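# How does a watch know what time it is?

Quick answer - it doesn't. It counts. Really well and really fast, but it only counts.

Long ago people used shadows. Sun moves across the sky, shadow moves across the ground. Fine until it gets cloudy. Or dark. So then came water clocks, drip drip drip, and candles with lines marked down the side.

Then springs! Wind one up tight and it wants to unwind. Inside an old watch a tiny wheel swings back and forth, often 5 times a second, and lets the spring go a little bit at at time. That's the tick. 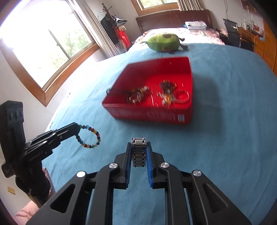
Most watches now have a battery and a sliver of crystal called quartz. Give it a bit of electricity and it shivers - 32,768 times every second. Too fast to see or feel. A chip counts the shivers, and when it gets to the end it says OK, one second, and starts over.

Are they perfect? Nope. A quartz watch can drift a few seconds a month, so you have to fix it somtimes.

**Try it:** shut your eyes and count 11 seconds in your head while a friend watches a clock. Were you early? Do it again while hopping. Write down both tries, then swap.

Next time: why a minute has 60 seconds and not 100.

*Vimavance Kids' Pages, October 2018*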